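Notes from the Clastach bench: learning to drive two arms at once

I've spent most of this month with a controller in each hand, and my partner says I've started reaching for the kettle as if it might have a delay on it. So, by popular request (two of you asked), an update on how the remote driving is going.

The Koval task is the one I'm on at the moment. Left arm steadies a tray, right arm picks up a peg and drops it in, then both arms back off to where they started. Sounds like nothing, doesn't it? My first go took 103 seconds and I was sweating by the end of it. I'm now down to 73 on a good run, which I'm very pleased with, although Amancay Insaurralde does it while chatting about her allotment and I try not to watch.

Her best tip so far has been to stop fixing things. If I come in crooked I want to wiggle, and every wiggle goes into the recording, and then the policy learns to wiggle too! Much better to stop, back up a little and come in again cleanly. She also got me to leave a short pause at the start of each run with the arms held still over the bare table, so the trimming script has something sensible to find. I forgot it for a whole morning and had to bin 15 runs. Lesson learned, and biscuits bought by way of apology.

We do all our warming up in the simulator, by the way, before anyone goes near the real pair. I was a bit sniffy about this to begin with, but it's a lovely way to get your wrists working, and you can reset as often as you like without getting up. What I do miss is the feel of things. On screen I judge height almost entirely from the shadows, and I've got into the habit of watching the gripper's shadow more than the gripper. Amancay thinks that'll trip me up under the workshop lights and she's probably right.

Next up is Plorel, the cloth folding one, and I'm told it can take up to 8 tries to get a corner you'd want to keep. If you'd like a turn in the driving seat, Tuesday afternoons are open to anyone from the Tedwood side too. Put your name on the sheet by the door, and bring a cushion, the stool is horrible.
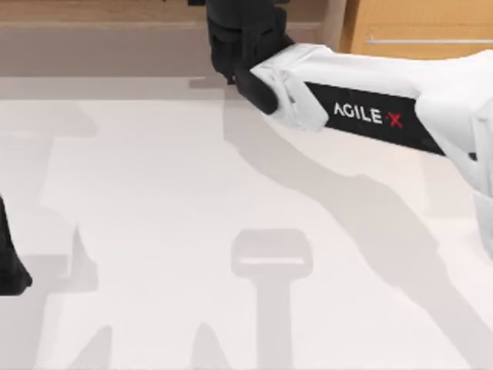
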